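The Slow Art of Untangling

At four in the afternoon the Clasholm robotics club is arguing about string. The string is thin, it comes in several colors, and it has spent the better part of November getting the best of two robot arms and a room full of teenagers who can all do calculus.

The event is called Sort the Drawer. A pair of arms gets a tangle and three baskets, and points are awarded for every strand that ends up in the right one. A clean run is worth 300 points. Clasholm's best so far is 49, and the students will tell you so before you have your coat off, in the tone other people use for a golf handicap.

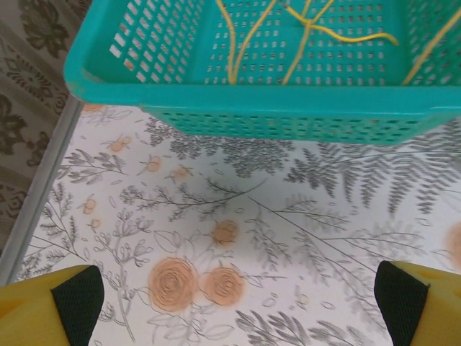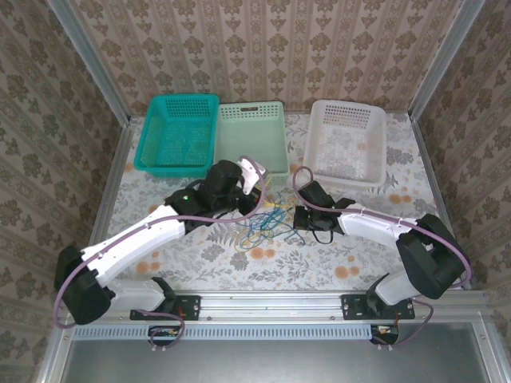
Sort the Drawer at Clasholm: yellow strands in the turquoise basket, and the two arms with all three baskets and the tangle between them.

I had expected something more like a laboratory. The club's workspace has damask wallpaper on three sides and a tablecloth printed with ferns and little orange roses, and the general effect is of a tearoom that has been taken over by dentists. Shih-chieh Tse, who coaches the team and teaches physics the rest of the day, picked the decor. His theory is that a robot raised on plain gray tables will fall to pieces the first time it meets a real kitchen.

"Also it was on sale," he says.

The club has 13 members and calls its entry Elia, a name that won a vote by a margin still being disputed. Elia is technically both arms, though the students talk about them separately, like parents who swear they have no favorite. The left one is patient. The right one is "a bit much." Both run the same code.

Most of the work, I learn, is repetition. A student guides the arms through the job by hand, again and again, and the recordings go into a model overnight. In the morning the model gets its turn and everybody finds out what it picked up from them. One week it learned to pause above the basket before letting go, a habit traced with some embarrassment to a junior who had been checking her phone. Another week it learned to give each strand a small shake, as if drying lettuce. They kept the shake. It was worth a few points.

String is a mean thing to hand a robot. A block stays a block when you pinch it. A strand goes wherever it likes, and pulling on one end mostly serves to introduce it to its neighbors. The team's first plan was to grab and lift. This produced what the club notebook calls "the nest," followed by a page of drawings that don't belong in a family magazine. The current plan has one arm hold the bundle down while the other teases a strand loose, which sounds simple and took five weeks.

During my visit they try it 11 times. On the good attempts a strand slides free and gets carried over with the gravity of a state funeral. On the bad ones, both arms take hold of the same piece and pull. The students call this a custody hearing. There is a button for it.

Their rivals, a team from Zondness, are rumored to have cleared the whole tangle in practice. Nobody at Clasholm has seen this happen, but everybody knows someone who has. The Zondness team also has matching jackets, and I hear more about the jackets than about the robot. Clasholm's own sponsor is Fung, a hardware store up the road, which contributed a box of screws and a banner with the club's name spelled correctly on the second try.

Tse is relaxed about the standings. He has coached long enough to have watched a robot drive off a table in front of a school board, and he seems to grade every later event against that one. What he likes is the point, usually a month or so in, when the students stop blaming the arms. They start watching their own hands. A sophomore shows me how she untangles a necklace now, very slowly, narrating each pinch under her breath. Her mother has asked her to stop doing it at dinner.

By six the custody button has been pressed 2 more times and somebody's ride is idling outside. The tangle gets scrunched up again for tomorrow, a job the students do by hand, in one second, with tremendous skill.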